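In praise of the small utility

Posted 11 Oct 2026

I have a soft spot for little programs that do one job, and I've had it ever since I first installed Furtună, a file renamer that fits in a window no bigger than a postcard. You give it a folder, you tell it what the names should look like, and you press the button. I renamed 183 scanned letters with it one wet evening in December and still had time for supper!

Compare that with Stilier, which I used happily for years (I even paid for it, twice). It began as a renamer too. Now it wants an account and a cloud folder, and the last update put 11 new icons along the top of my screen, of which I've found a use for one.
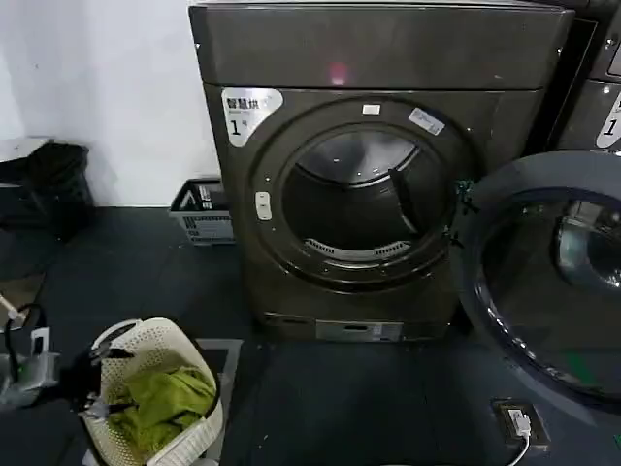 What I'd ask of the people who write these things

Please let a finished program be finished. I know there are bills to pay, and I'd gladly send Gomholm another 30 pounds for Sindumum exactly as it stands, bugs mended and nothing added. Keep the settings on a single page, too, and let me save them in a plain text file that I can carry over to the next computer, which in my house tends to be somebody else's old one.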